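Taping out your plate spots before you load the shelves – does this do anything?

We use cookies to keep you signed in and to remember your settings. By browsing the forum you accept this.

dullknife_mo
My sister-in-law swears by the Flurcombe layout and has been on me since we moved in. If you haven't run into it, you run blue tape over a flat surface to make rectangles, each rectangle gets one kind of dish, and you live with it for two weeks before anything goes in a cabinet. The guide is by a guy named Ferenc Hegedűs. I read the free part and got as far as "your plates will tell you where they belong" and closed the tab.

My kitchen is small. I have one cabinet that can take dinner plates and that's where the dinner plates will go. What am I missing?

pantrywren
You're missing the part where you find out that the cabinet is wrong. We did it after the remodel and ended up moving the everyday plates next to the dishwasher. It saved me crossing the room every night. I was a doubter too.

dullknife_mo
Did you need tape to know that the dishwasher was across the room?

pantrywren
Apparently I did! We'd kept them by the stove for years and I had quit noticing. Putting lines down made me stop and look at it.

coldtapwater
I'll be the grump. I've seen this thing go around under other names, and every time there's a paid version. The Ghasemi course was the same idea with colored mats. What you get for your money is somebody telling you to put plates near where you eat. My mother knew that and she never taped a counter in her life.

Also, two weeks with your dishes out on the counter? Where do you cook?

hobnail_jen
You don't do it on the counter you cook on. It says so on the first page. Use a table, a board, the top of a chest, whatever is flat. People keep knocking this without having read it.

coldtapwater
I read it. The first page says "any calm surface." I don't own one.

mr_tidewell
The useful bit for me had nothing to do with zones. It was measuring. I had ordered a Rastik shelf insert and my big plates were too wide for it, wide rims, and I only found out because I laid the plate inside a taped rectangle the size of the insert first. The insert went back in the box and I got my money back. So the tape paid for itself once.

dullknife_mo
OK, that I can respect. But that's a tape measure with extra steps. Could you not have just measured the plate?

mr_tidewell
Sure. I also could have measured the last insert I bought, and the one before that. I don't measure things. I'll put a plate down on a table and look at it.

stairlandingsue
What bugs me is the before and after stories. Somebody has a 2000 square foot house, gets rid of half of their dishes, tapes up a table, and the tape gets the credit. Getting rid of half the dishes is what did it. Show me one person who kept everything and still came out ahead.

pantrywren
I kept everything. Well, nearly. We dropped 5 chipped bowls.

stairlandingsue
Then you're the first one I've met, and I still think you'd have moved the plates sooner or later.

coldtapwater
Somebody over in the Trekance group posted that they'd spent $445 on the full kit and the phone consult. For tape. You can get a roll at any hardware store, and it comes up clean if you don't leave it down all summer. Ask me about July.

hobnail_jen
What happened in July?

coldtapwater
South-facing window, tape down on a painted bench for the whole month. Took the paint with it. Took me an evening with a scraper and another one with a brush, and the bench still doesn't match.

dullknife_mo
Good to know. I'm going to try the cheap version on Monday, with no kit and no consult, so I can tell my sister-in-law I did it. If I come back a believer you can all laugh.

dullknife_mo
Back. Not a believer yet. I don't love how the lines cross on the gray, they looked straight to me when I was standing up. The plate is a big round one with a wide rim and I haven't settled on a spot for it. 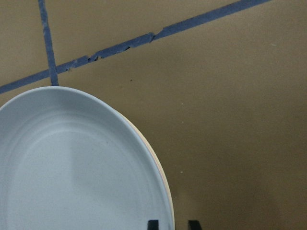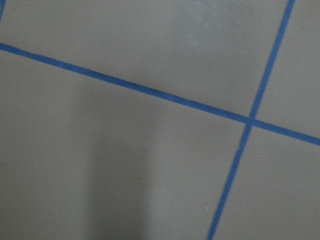
mr_tidewell
Your lines are fine, they don't need to be square to the room. What I'd check is whether the rectangles are bigger than the rim all the way around. The flat part in the middle fools you. Mine fit in the middle and then hung over the line on two sides.

hobnail_jen
Seconding that. And do the plates first. Leave the cups for last, cups go anywhere.

coldtapwater
Cups do not go anywhere. Cups go by the coffee. We've had this one out before.

stairlandingsue
My question hasn't changed. Mo, are you keeping all of your dishes for this? If you start throwing things out halfway through, it doesn't count.

dullknife_mo
Keeping all of it. I'll give it the two weeks, since I already put the tape down, but I can tell you now that there's still only one cabinet that takes dinner plates. If the answer comes out as "use that cabinet" I'm sending Mr. Hegedűs a bill for my tape.

pantrywren
Try the stack on the low shelf before you decide that. I thought I only had one cabinet too.

dullknife_mo
The low shelf has the cat food on it. But fine, I'll measure it tonight. With a tape measure.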